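March
By Gheorghița Neagu

The Official Figure

The governor's office said three dead before the ambulances had come back up the hill, so I wrote the number down and put a question mark beside it.

I'd been on the Kesusari desk long enough to know how that number got made. Somebody in a good suit asked somebody in a bad one what the capital would put up with, and they settled on it over the phone. Then it went out on the radio at ten past four, in the same voice that read the wheat prices.

"Three," said Bratu, reading over my shoulder. He ran the bureau, if two rooms and a kettle make a bureau. "London wants to know if it's three."

"Tell London I haven't been to the hospital yet."

"They've got the agency copy. The agency says three."

"The agency got it off the same radio."

He went away and told them three, according to officials. I didn't blame him much. Those last two words have carried a lot of weight in my line of work, and I've leaned on them myself on nights when the road was shut.

What we knew for certain would have fitted on a matchbox. It was Monday, the second morning of the border talks. A truck had been parked behind the customs hall at Povgate, where the delegations were supposed to have lunch, and at 1:20 it had gone up. The delegations were not at lunch. They'd been moved at noon to the old school across the river, both of them, for reasons described as technical. The kitchen staff had not been moved.

I drove out with a stringer named Juseson who claimed to have a cousin at every checkpoint. He did seem to have one at the first two. At the third a boy with a rifle and a head cold took our papers into a hut and stayed there so long that Juseson turned off the engine to save fuel.

"They'll say it was the mountain people," Juseson said.

"Was it?"

"Could be. They'll say it either way."

The radio said it at half past five. The mountain people had claimed responsibility, it said, in a statement received by the ministry. I rang the ministry and asked for a copy. The man was very pleasant. He said it had been a verbal statement. I asked who had heard it. He said he'd ring me back, and I expect he's still looking for the number.

Povgate hospital is a grey building with one good generator. A doctor let us stand in the corridor as long as we kept off the wall side, where the trolleys went. She wouldn't give me a number. She said numbers came from the governor. Then she left the admissions book open on the counter and went to wash her hands, and she took her time about it.

I'm not going to pretend I read all of it. I read enough to take the question mark out and put a line through the three.
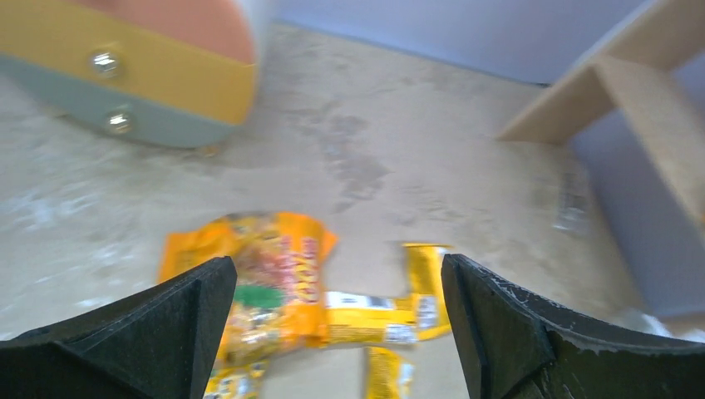

Snack packets on the floor.

We ate in the car. Juseson had bought up half a kiosk and he ate like a man filling in a form. From where we were parked you could see the old school over the water with every light on. Somebody had brought in flags.

"They'll sign tomorrow," he said. "It'll be a great day. Peace in the face of terror."

"You don't think they will?"

"I just said they will."

I filed at nine from the back of the hospital, where the signal was best. I wrote that around 70 people had been admitted and that the dead were well above the official count, according to hospital records seen by this reporter. I wrote that both delegations had left the hall 80 minutes before the blast and that neither would say who had told them to go. I put that in the second paragraph, where I thought it belonged.

Bratu rang at eleven. He sounded tired, and kind, which I've never liked in an editor.

"It's a good piece," he said. "They've moved the bit about the lunch down."

"Down to where?"

I could hear the kettle starting up behind him.

"They're tight for space," he said. "There's the signing to get in."

Across the river they were testing the microphones. A man's voice said one, two, one, two, and each time the hills gave it back to him a little late.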